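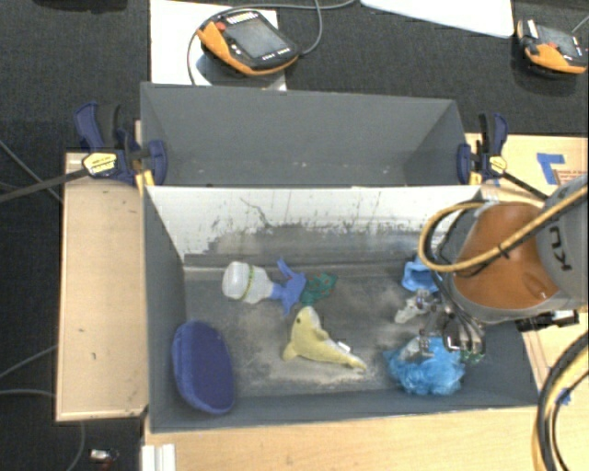 ## Ludby robotics club, bin-picking thread

**1/** Evening all! Second term of bin picking at the club, and the big arm has its gripper down among the bits and bobs again. I'm rather fond of that yellow dolphin, I must say.

**2/** We've 8 students on it this year, split into 2 teams -- Tranton and Pruitt, their choice of names -- and they take turns at the pendant very politely, mostly.

**3/** The spray bottle is the one they all argue about (body or trigger end?), and the blue fluffy bundle isn't far behind.

**4/** Open evening is in September, so do come along and bring the family, there'll be tea!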